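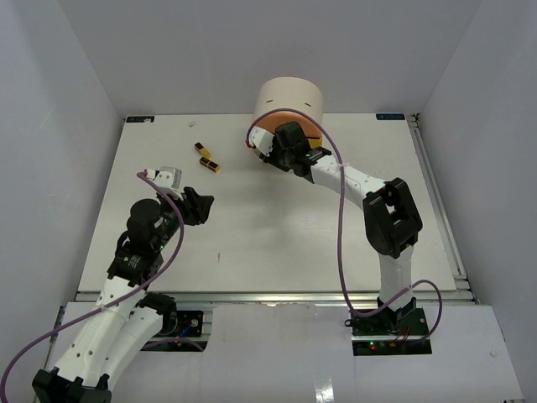 Bedolska, episode two regrade: notebook, 14/10/2023

Carrying on from the last entry. Reel 2 is conformed against the new scans and the black frame at the head is gone. I had been blaming the edit list for that. It was the handle length on the scan, so the list stays as it is and nobody should go "fixing" it.

Sterketico want the episode back with the night siege readable on an ordinary living room set. Their note says viewers lost track of who was on the wall after the gate falls. I watched it through with the sound off before touching anything and I lost track too. The brother and the captain both wear dark wool, both have beards, and from the moment the torches go out they are the same grey shape. The story hangs on knowing that it's the captain who opens the postern, so this matters more than how handsome the fire looks.

Scope

86 shots in the reel. 41 of them are night. The rest is the Firkard council scene and the ride home, and both of those can stay close to the July pass with the greens pulled back a bit.

Monitor

Let it warm up before reading anything off it. White was drifting toward magenta when I sat down and had settled by the time I'd finished the sheet. Re-profiled anyway. The old profile is kept in the archive folder in case the July pass needs to be compared like for like. Room lights off, bias light on. The grey card is back in the drawer under the scopes. Please put it back there.

Night siege, first go

Started on the wide of the gate. Lifted the shadows until the stonework read, which brought up a good deal of noise in the sky and made the wall look like painted foam. Backed off. A second go with the lift only in the lower mids was better: faces separate from wool, stone stays heavy.

Tried cooling the shadows to bring the skin forward. Works on the captain, who is mostly side-lit. Doesn't work on the brother, who has smoke in front of him for nearly the whole scene and goes the colour of putty. Ended up tracking a soft shape on his face and warming only that. It needs hand-keying where he ducks behind the merlon. Slow work but it holds.

The close-up of the hand on the bolt was the other problem. It's the shot that gives the captain away, and in the July pass you can't see his ring. Raised the ring and the knuckles a little and left the door dark. Played it at normal speed three times and I caught the ring each time. I know where to look, though, so someone fresh should watch it before we call it done.

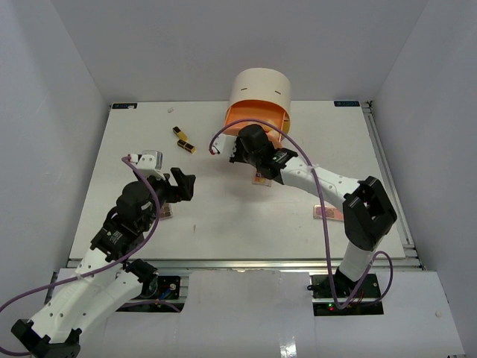

The torchlight needs one agreed colour across the whole siege before I go any further. At present it's lemon in the courtyard, nearly red on the stairs and a sort of peach on the wall, and every cut between them jumps. I went through the stills for something to aim at and settled on the orange inside the cream container in the photo. It's bright and clean, and the pale shell next to it still looks cream, which is how I want the whitewashed arch by the chapel to behave when the torches pass. If the arch goes orange along with the flame, the warmth has been pushed too far. Matched the courtyard to it by eye first, then checked on the vectorscope. The stairs will take longer as the red is baked into the highlights there.

Clipping: the flame cores are gone on the stairs and there's nothing in the scan to recover. Rolled the top off softly so they don't have that hard video edge. Leave it there.

Things that did not work

Denoise across the whole sequence. Faces turned waxy and the rain disappeared. Rain is in the dialogue ("it'll be down to the bone by morning") so it can't go. Using denoise on sky only now, light setting, with the original grain laid back over the top.

Contrast curve borrowed from the council scene. Thought it would tie the two halves together. It crushed the wool straight back to where we started.

Blue moon rim on the captain. Looked like a different program.

Council scene

Quick pass only. The tapestry behind the chair was pulling attention from the old queen, so it's down a touch in saturation. Her best moment is the pause before she says she knew about the marriage, and the July grade had the window flaring behind her right on that pause. Brought the window under control. It's a better scene for it, and the reaction from the younger son reads now that you aren't squinting past the glare.

One continuity point for the record: the candle by her elbow is tall, short, then tall again. That's in the cutting and there's nothing to be done in grade. I looked at whether darkening it would help and it only made the table look odd.

Delivery

The Delacroix screening room is booked for the check. Their projector runs a little green compared with our monitor, so don't correct anything on the strength of what it shows in the midtones. Use it for shadow detail and for whether the cuts jump. Take the siege, the council scene and the last stretch of the ride home, in that order, while eyes are fresh.

Sterketico's spec sheet asks for the textless version at the same time. Our titles layer still has the old spelling of Firkard on the location card. Corrected in the project but not rendered. Do not send the render that's in the outbox folder.

Still to do

Stairs, all of it, to the new torch reference.
Key the face shape through the merlon duck. Done to the point where he turns; the rest is loose.
Sky noise in the wide after the gate falls. Might be fine once compressed, needs a test file on the TV in the kitchen.
Re-render location card.
Ask sound if their thunder has moved. There's a lightning flash I've been timing to the old mix and it now seems early by a few frames.
Back up the project before closing. The last autosave is in the wrong folder again.

Stopped at the top of the stairs. Eyes were going and I'd started making the reds worse.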